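Killus Working Group, Perception and Planning
Minutes of the June meeting

Start 2:00 p.m., or 2:13 by the clock in the meeting room, which was fixed in May and has now been reported again.

Present: perception, planning, controls, tooling. Integration joined by phone and was audible for item 3. Greltell sent apologies and a spreadsheet.

1. Minutes of the last meeting

Accepted with one correction. Under "known issues," the word "intermittent" is replaced by "every time."

2. Matters arising

Renaming of the coordinate frames. Carried over. There are still two frames called "table," and each has supporters. Planning will write a proposal. Planning was also going to write a proposal last time.

Log retention. The shared disk is full again. Anything older than 70 days will be deleted unless its owner objects in writing. Controls objected in writing before the item was closed.

3. Surface false positives

Perception reported that the segmenter has been returning small flat objects on the tabletop where the tabletop is scuffed. The planner, which believes what it is told, then produces a grasp for them. Of the last 50 logged runs, 9 contained at least one grasp proposal on a scratch. Scores were high. One member noted that the model was more confident about the scratches than about the soap dish.

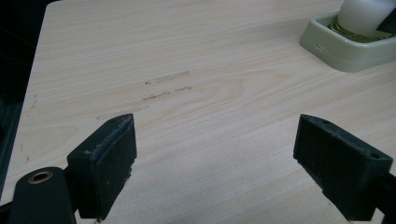
Controls asked why the proposals were not rejected on height. Perception explained that the minimum height filter was turned off in the spring so that thin items would stop vanishing, and was never turned back on. Tooling asked who turned it off. The commit message reads "temp."

Options discussed:

Refinish or replace the table. Cheap, quick, and widely liked until integration pointed out that customers also own tables.

Turn the height filter back on at its old value. This loses the thin items, and planning would like it recorded that planning asked for the thin items.

Keep the filter off and require agreement between several views before anything is passed to the planner. A scuff ought to stay in the plane of the table from every angle, and an object ought to have sides. Perception thinks this is a small change. The minutes record that perception thought the same of the calibration rewrite.

Add scratched surfaces to the training set as background. Agreed as a good idea regardless of the rest. Relabeling will be shared out. Enthusiasm was modest.

Decided: multi-view check behind a flag, default off, with a comparison on the same 50 runs before the next meeting. The table stays exactly as it is, and the person who brought furniture polish is asked to take it home.

4. Vokine planner, version bump

Planning has the new Vokine release building on one machine. Paths are shorter. Open-jaw approach now reserves clearance for both fingers over the whole descent, where the old version checked only the final pose and hoped. The configuration format has changed and the migration script handles all of it except the parts we use.
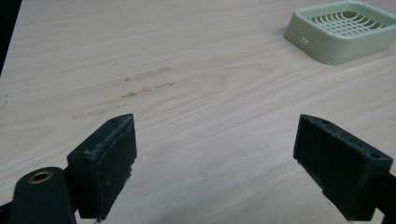
Controls is concerned about the velocity limits, which now default to radians where our files hold degrees. Planning said this would be obvious right away. Controls agreed that it would, and asked that the first trial be in simulation.

A discussion of whether the collision margin should be set per object or per surface ran for some time. Positions were the same as in the spring. Left per object.

Decided: the old version stays pinned on the main branch. Planning to list every parameter with a unit in it. Tooling to make the loader refuse any angle that arrives without one.

5. Magbanua log viewer

Tooling showed the new timeline. It can now scrub camera views and planner output together, and only the last second is out of sync. The last second is the one containing the grasp. Tooling is aware.

Requests from the floor: keyboard shortcuts, a way to copy a timestamp, a dark theme, and removal of the startup sound. Only the startup sound was put to a vote. It goes.

6. Greltell spreadsheet

Opened. It has 13 tabs and the second is called "do not use." The figures in the summary come from that tab. Integration will write to Greltell and ask, politely, which of the others we should be using.

7. Any other business

Code review turnaround is slow. All present agreed that other groups should review faster.

The build server will be down one evening for an update. Tooling will announce it beforehand this time.

Actions

Perception: multi-view check and comparison runs; find out what else was committed as "temp."
Planning: frame naming proposal; parameter list with units.
Controls: written reasons for keeping the old logs, shorter than the old logs.
Tooling: loader change; viewer sync; startup sound.
Integration: letter to Greltell.
All: relabeling, shares to be sent out by perception.

Closed 3:50 p.m. Next meeting in July, same room, clock permitting.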